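The placemat that promised to outlive us

Every December the catalogues arrive, and every December they've found a new word for cloth. Last year it was "heritage". This year it's "forever". Jukthorpe sells a forever napkin, Lullberg has a forever tea towel, and Pralside, which used to be happy selling doonas, now wants you to invest in a table runner.

I have no quarrel with nice linen. My quarrel is with the sums. The case for cloth over paper usually goes like this: a family of four uses 1,461 paper napkins a year, a set of cloth ones costs $79, and so the cloth pays for itself while you sleep. Where the 1,461 comes from is harder to pin down. I asked two of the brands. One sent me a discount code.

At my place we get through a packet of 20 in a month, and most of those go on the dog.

Then there's the washing. The brochures show cloth folded in a basket near a window. They don't show the turmeric, or the second cycle you run when the first one only turned the turmeric a paler colour. A cold wash and the line will keep the power bill down, but plenty of us live in flats with no line and a body corporate with firm views on balconies.

Placemats are a better bet than napkins, I'll grant that. They're heavier, they get wiped more than washed, and dark grey with a few pale stripes forgives a lot of gravy.

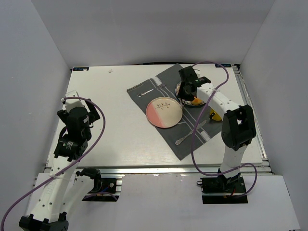 What "forever" means in the fine print

Dubey at least publishes its terms. Its lifetime guarantee covers "faults in the weave" and leaves out fading, shrinking, fraying at the hem and stains of any kind. Take those away and I'm struggling to think how a placemat dies. Moths, maybe.

Lullberg will replace a faulty piece if you post it back at your own cost, with the receipt and the label still attached. I cut labels off. They scratch.

Pralside says it has honoured 1,257 claims. It doesn't say how many it knocked back, and when I asked, I was told the question had been passed along to the right team.

My nan's tablecloth came from a church fete and had no guarantee at all. It has been a drop sheet for years now and has paint on it from three different kitchens.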